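October
By the Gredatora tooling group

Planner notes: arm-to-arm conflicts, stale masks and the new replay tool

Release 6 of the Gredatora planning stack went onto both bench cells on Tuesday. Most of the changes are in the layer between perception and motion, where the majority of our stoppages were coming from. Anyone running the two-arm configuration should read the section on reservations before updating, as the old config keys are ignored without a warning.

Reservations

Until this release the two arms shared a single lock on the bin. An arm that wanted to place an item asked for the lock, held it from the start of the approach to the end of the retreat, then gave it back. This was safe and slow. On sorting and packing jobs one arm was often parked at the rim with a closed gripper while the other finished a retreat that was nowhere near it.

The lock has been replaced by time-stamped volume reservations. Each arm's trajectory is swept into a coarse voxel set, padded by the tracking error measured on that arm, and submitted to the arbiter. The arbiter accepts it, or returns the earliest start time at which it would be accepted. The arm can wait, or ask for a different grasp on a different item in the meantime. The choice is made by a small cost function in arbiter.yaml. The default weights favour switching if the wait is longer than 400 milliseconds.

Two things to watch. The padding is read once at start-up, so recalibrating an arm without restarting the arbiter leaves the old value in place. The sweep also doesn't include cable bundles. If the cables on your cell hang in a loop near the workspace, add a static keep-out by hand. We have a ticket open for modelling them as a chain of capsules but no date for it.

Stale masks

The segmentation node used to publish a mask for each item together with the time at which inference finished. Downstream code treated that as the time of the image, which it isn't. With the larger model the gap was long enough for an arm to have moved, and the planner would then choose a grasp using a mask partly covered by an arm that had since left, or the other way round. Masks now carry the exposure time of the source image, and the planner discards any mask whose image was taken while an arm's projected outline overlapped it by more than a set fraction.

This makes the planner more cautious at the sides of the table, near the arm bases, where an item can be partly covered for most of a cycle. In the first build such items were never picked at all. The fix is a timeout: if an item has had no clean mask for 20 planning cycles, the planner asks the covering arm to move to its clear pose and takes a fresh image. The request is a normal job in the queue and can be outranked.

Grasp choice on footwear

The test load for this release is slide sandals, supplied to us through the Jardine returns project. They are awkward in a useful way. The sole is flat and close to the table, the strap is an arch with a hole under it, and the depth camera tends to fill the hole in. The old grasp sampler saw a solid lump and proposed grasps across the full width of the strap, wider than the jaws can open.

The sampler now runs in two passes. The first fits a rough long axis to the mask and labels the end nearest the strap. The second proposes grasps on the side edges of the sole and on the rear edge of the strap, each with its own approach angle. Candidates from both sets are scored together. Colour isn't used by the sampler. It is used by the instance matcher, which handles pink against black well and black against black badly: where two black slides touch, the masks still merge now and then, and the axis fit comes out at right angles to either item. A merged mask can usually be caught by its area, and the check is on by default.

Orientation at placement is the other half of the job. The bin controller takes a target heading for each item and works back to the wrist angle through the grasp. Where the wrist can't reach that angle without crossing a joint limit, the planner puts the item down on the table, turned, and picks it again. Regrasps are logged under their own event code so that they stop distorting the cycle-time figures.

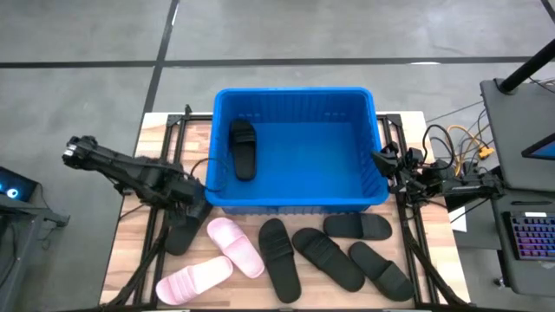
Two-arm cell with the footwear load: one black slide in the blue bin, black and pink slides still on the table.

Replay

The replay tool, Nullik, is now part of the standard install. It reads a run log and steps the arbiter through it offline, with the same seeds and the same message order, and shows which reservation was refused and by which voxels. It doesn't re-run segmentation unless asked, as the model isn't bit-exact between graphics cards. We replayed 142 logged runs against the new arbiter before release. The differences that remained were all in wait times, and all traced to a rounding change in the time stamps.

Logs from before release 4 won't load. There is a converter in the tools directory, but it can't recover image exposure times that were never written, so converted logs skip the mask check.

Config changes

bin_lock and bin_lock_timeout are gone. Remove them.

arm_padding_mm is now set per arm and is overwritten by calibration.

mask_overlap_max is new. The default is strict; loosen it only if the clear-pose requests are holding up the queue.

sampler_mode accepts "general" or "strap". Leave it on "general" for boxes and bottles. The strap mode costs roughly a third more planning time per item.

Known faults

The operator panel shows a waiting arm as idle. The state is correct in the log.

If the Cutosex gripper driver reconnects in the middle of a run, its reported opening is zero until the first move. The planner then rejects every grasp for that arm. Send an open command from the panel to clear it.

The arbiter can alternate between two items indefinitely when both arms prefer the same pair and the costs are equal. A small fixed bias towards the left arm is in the development branch and will go out with the next patch. Until then, setting unequal switch weights for the two arms has the same effect.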